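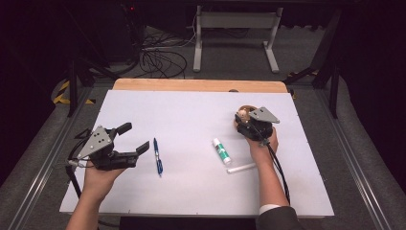

Both grippers over the board, the right one closed on the small wooden piece

Ticket: Right gripper opening reads wrong in recorded demonstrations
Product: Vundis recorder with Brusberg hand-held grippers, pair
Site: Prorkport
Opened by: Paraschiva Radu
Assigned to: Florante Magbanua
Opened: 11 February 2023
Status: Closed

What we are seeing

Hello everyone, and thank you in advance, because I know this is a long one and I tend to ramble when I'm worried about a data set.

We are recording two-handed tabletop demonstrations, mostly picking up and setting down small things like a pen, a glue stick and the wooden piece, plus the task where a rod goes into a container. The left gripper has been a joy. The right one has started telling the recorder that it is more open than it really is. If I close it all the way on nothing at all, the opening should read zero, and it reads 3 mm. If I close it on the wooden piece it reads too wide by that same amount, as far as I can tell with a ruler and a good deal of squinting.

That doesn't sound like much, I know! But when Walter Ríos played the recordings back on the arm, the arm did just what it was told and stopped short of gripping. The wooden piece slid out before the lift. The pen is thinner, so it never left the table. Out of 74 demonstrations in this batch, the checker threw out 15, and every one of those has a right-hand grasp in it.

What I have tried so far

Restarted the recorder. Same reading.
Unplugged the right cable at both ends, looked for anything bent, plugged it back in. Same reading.
Ran the zero routine from the Vundis menu. It said it finished fine. Reading was zero for a few minutes, and then it crept back up while I was working.
Wiped the pads with a dry cloth, mostly so that I'd feel I had done something.

I have not opened the gripper up. I would rather be told to first.

Reply from Florante Magbanua

Hi Paraschiva, please never apologize for a long ticket, I can work with a long ticket. The part where the zero holds for a few minutes and then creeps is the most useful sentence in it.

A reading that is wrong by a steady amount is usually a zero taken with the fingers not fully closed. A reading that creeps usually means something is turning that shouldn't, or the cable is pulling on the sensor cover as your arm moves. With the hand-held pair it is very often the cable, and very often on the side of whoever's stronger hand it is. Are you right-handed, by any chance?

Could you do these in order, and tell me what happens after each one? Please don't skip ahead, even if one of them seems silly.

Step 1. Check the cable slack
Hold the right gripper the way you do when you record, then reach to the far edge of the board. Leave enough slack that the cable never goes tight. Watch the opening value on the live page while you do it.

Step 2. Swap the cables
Put the left cable on the right gripper and the other way around. If the trouble moves to the left side, we will send you a cable and that's the end of it.

Step 3. Do the rod task slowly
Pick the task where the rod goes down toward the container, and do it at half your normal speed. It is a good test for this, as the pads have to stay a small distance apart the whole time and any creep shows up as a slope in the plot.

Reply from Paraschiva Radu

Guilty, I am right-handed.

Step 1: nothing much. With plenty of slack the value stays where it is, and when I pull the cable tight on purpose it jumps a tiny bit and comes back. So a little sensitive, maybe, but not our creep.

Step 2: the trouble stayed with the right gripper. I was rather hoping for the cable, I'll admit.

Step 3: I did it slowly, several times over, with the thin crumpled sheet left in the mouth of the container the way we always have it. Edmund Stępień had the live page up and read me the numbers. They slope upward, slow and steady, every time. With the left gripper doing the very same job the line is as flat as you please. Edmund also says the time stamps on the right side run 28 ms behind the left, and wonders if it's connected. 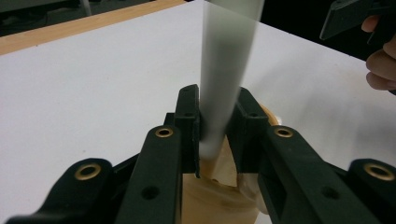 Step 4. Look at the finger joint

Florante again. Thank you both, that narrows it down nicely. The time stamp gap is a separate thing and I will come back to it at the bottom.

Power the right gripper down and unplug it before you touch anything. Take off the small cover next to the finger joint and look for the set screw that holds the sensor magnet to its shaft. Try it gently with the key from the kit. If it turns with almost no effort, it has worked loose, and the magnet has been slipping a hair with each squeeze.

If it's loose: close the fingers fully, put one small drop of thread locker on the screw, and snug it down. Please don't lean on it, the thread is short. Let it sit overnight, then run the zero routine with the fingers closed and your hand off the grip.

Step 5. Record a short check

Open and close the right gripper on nothing for a full minute, then do the wooden piece and the pen again. Send me the plot, even if it looks perfect. I like seeing those.

Reply from Paraschiva Radu

It was loose! It came around with my fingertips, I barely needed the key. Silviu Husar did the thread locker because his hands are steadier than mine, and we left it alone until morning.

The closed reading is now zero and it stayed at zero through the whole minute and through the rest of the session. Walter played a fresh set back on the arm, and it picked up the wooden piece and then the pen – and kept hold of both. Plot is attached for your collection.

About the rejected ones: can they be corrected, or should I record them over?

Closing note from Florante Magbanua

Lovely plot, thank you. I would record them over. A fixed error can be subtracted, but yours was growing during each take and I wouldn't trust a correction for thin objects like the pen. For the takes that passed the checker, go through any that have a right-hand grasp and look at the closed value at the end. If it's above zero, put it in the redo pile too.

On the time stamps, the gap was there on both cables, so it belongs to the recorder settings. Open the device page, choose the right gripper and press Match Clocks once before each session. Abou Jaoude, our other site with this pair, sees the same thing after every restart, and I have passed it along to the people who write the recorder.

Closing this one. If the creep comes back, reply here and the ticket will reopen with the whole history in it.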